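This site uses cookies to remember your language. Accept | Settings

Plimdale Home Guide
May 8, 2024 - by the Plimdale editors

4. Folding a checked shirt

1. Clear the table and lay the shirt on it. The body must be flat before you touch the sleeves.
2. Open the twisted sleeve - start from the shoulder and go to the cuff.
3. Pull the collar softly until the wrinkles are gone.

Caution: do not let one side hang over the table, the shirt can slide down.

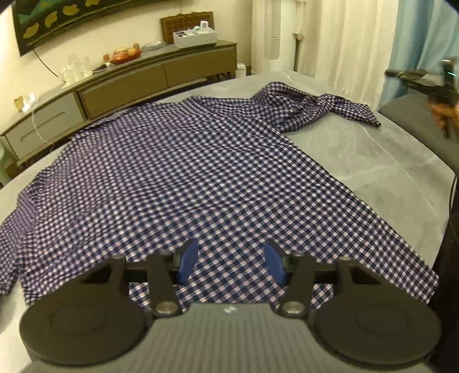
4. Fold both sleeves to the middle. Use the checks as your ruler.
5. Bring the hem up to the collar.

Note: for thick shirts, fold in three.

Contact | © Plimdale | Back to top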